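Flaren cell, laundry side: winter service

Quick post, pics as promised. Two-arm cell at the Urotthorpe shop, the one that sorts and folds out of the basket. Service done January 8, 2022, last proper one was August. Counter on the left arm says 464 hours since then. More notes than pictures this time, sorry, my hands were full and the upload from Skuvport is slow as ever.

What got done, in the order it got done:

Power down, air off, tags on both arms. Pulled the finger pads on left and right. Left pads fine. Right pads glazed, changed both. Old ones are in the drawer marked Ikeda if anybody wants them for bench tests. Do not put them back on a machine.

Finger screws. Two of the four on the right side had backed out a quarter turn. Cleaned the threads, new threadlock, torqued, paint mark across the head so we can see it next time. If the paint line is broken, stop and tell me before you run anything.

Wrist camera. Wiped the lens with the dry cloth only, no spray. Checked the bracket for play, none. Cable had been rubbing at the last bend so I moved the clip up and left a bigger loop. Ran the wrist through full travel by hand, doesn't catch now.

Zeroed both grippers after the pad change. Open, close, open, close, then set the closed width again. You have to do this every time pads come off, new ones are thicker and the old number will make it squeeze too hard.

Then back to the basket for handover checks, slow speed. Yellow-green cloth on one gripper, the other one open at the basket. 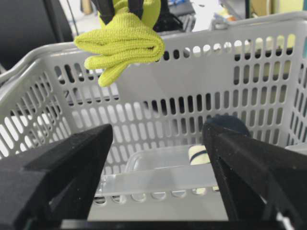

Fadime Akgül wrote back asking if the closed width really has to be redone when only one side gets new pads, because on her cell she just copies the number across and it has never faulted. She also thinks 3,000 cycles is too long to leave pads in if you are running terry all day, the fluff packs into the surface and they start to slip well before they look worn.

Fair on the second one. I'm dropping our interval, will put the new figure on the card when I've got a couple more months of logs. On the first, yes, redo it, both sides. Copying works untill it doesn't, and a gripper that thinks it is closed when it isn't will drop thin stuff and log it as a good pick. We lost most of a morning to that in August.

Basket position. It had crept toward the wall again. Pushed it back to the tape and put fresh tape down, old stuff was lifting at the corners. Please check it at start of shift, takes ten seconds. If the rim isn't on the line the wrist comes in low and the fingers scrape.

Arm to arm clearance. Jogged both in over the basket at low speed, hand on the stop. Good gap all the way. Did not change the keep-out zones, they are as Flaren set them and they stay that way.

Still to do:

Right arm, joint 4, slight tick when it reverses. Not worse than August. Watching it.

Label on the air valve is unreadable, new one printed, not stuck on yet.

Spare pads down to one set. Order is in with Skuvport, no date.

Log sheet is in the blue folder by the door. Sign it if you touch anyhting. More pics when the joint cover comes off.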